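March 8, 2024

Glue notes, continued from the sheet pinned over the sink.

Hide glue batch went off again. Smelt it from the stairs. The Kestari granules are fine dry, but whoever mixed the last pot left it on the hotplate overnight with the lid off, and by morning it had the colour and charm of old gravy. Binned. Fresh pot made: 100 g granules, cold water to cover plus a finger, left to swell while I answered email, then warmed gently. Salim Nzioka says I overfill with water. Salim is right, but I'm not writing that on the sheet.

Main job today was the test strips for the Ogilvie chair. The back rail joint has been repaired at least twice, once with hide glue, once with something white and rubbery that comes off in strings. Cleaned out the rubbery stuff with warm water and a dental pick. Took most of the morning and all of my goodwill towards the previous repairer.

Strips, all beech, all cut from the same board:

Set A -- hide glue, joint faces warmed first. Clamped 30 minutes, then left alone.
Set B -- same glue, faces cold. Clamped the same.
Set C -- fish glue, the Rodesar bottle from the back of the cupboard. No date on it. Used anyway.

Broke one of each after lunch, which is far too early, and I knew it. A held and tore wood. B let go clean along the line with a thin skin of gelled glue on one face, so it had set before the clamp went on. C bent, thought about it, and let go in the slow way fish glue does when it hasn't dried. The other strips stay on the shelf until they are properly cured. Please do not break them to see what happens. Salim.

Room was 3 degrees colder than in the last round, which won't have helped B. The heater by the bandsaw is making its noise again.

Sizing end grain: tried thinned glue on the rail ends, let it soak in, then a second coat at full strength. Looks promising. Thinned mix was 20 g of the stock to an equal weight of water. Write this on the sheet.

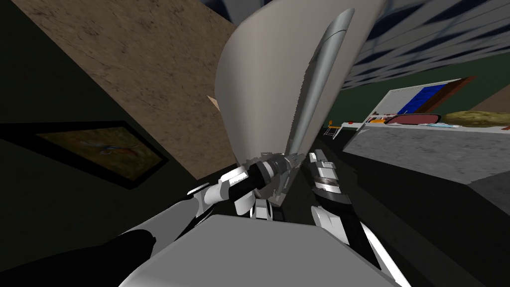

Render: curved white panel, silver rod along the right side.

Still to do: ask Kandilberg whether they have the higher-strength granules in small bags, or only the sack we bought last June and are still tripping over. Find the other cam clamp. Label the fish glue "old" in large letters.

Chair stays in the dry cupboard with the rail unglued until the sets are read. Pot is washed. Lid is ON the pot.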